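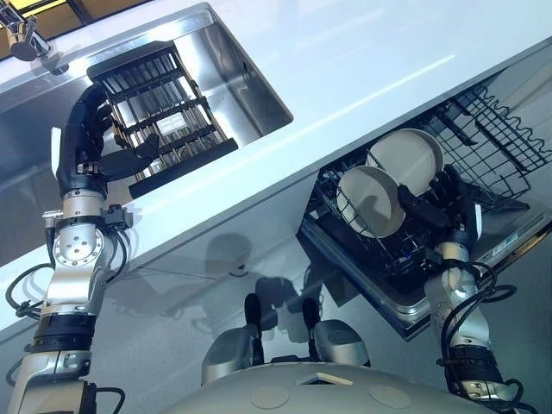
Left hand on the sink rack, right hand on a plate in the lower dishwasher rack.

Two-Arm Planner Enters Kitchen Trials at Prondale

Prondale has moved the second release of its motion planning software, Flivumport, into kitchen trials. The release was approved on Feb 1, 2019, and replaces the version in use since October.

The earlier version planned each arm separately and settled conflicts by stopping one of them. Flivumport 2 treats both arms and the torso as a single problem. When one hand holds a fixed object, such as a rack, the planner keeps that contact in place while it searches for a path for the other arm. The search is limited to 20 milliseconds per cycle. If no path is found in that time, the controller holds position and reports the reason to the operator's log.

Lærke Hauksdóttir, head of planning software, has asked all teams to use the new log format from the start of the trials. The regression set now contains 816 recorded plans, and any change to the collision settings must be run against the full set before it is merged.

Work also continues on perception at close range. Glossy counters and thin rack wires remain difficult for the depth filter, and the wrist view is being used to correct the estimated position of the rack before the fingers close. The correction step was written by the Egilsson group and is maintained under the name Jostness. 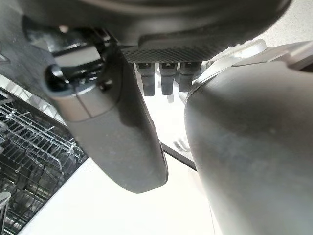 Access and Support

Teams wishing to reserve trial time should write to Gunhild Toft, who keeps the schedule. Sessions are limited to 20 plans each. Configuration files from the earlier release will load - with a warning - until the next update.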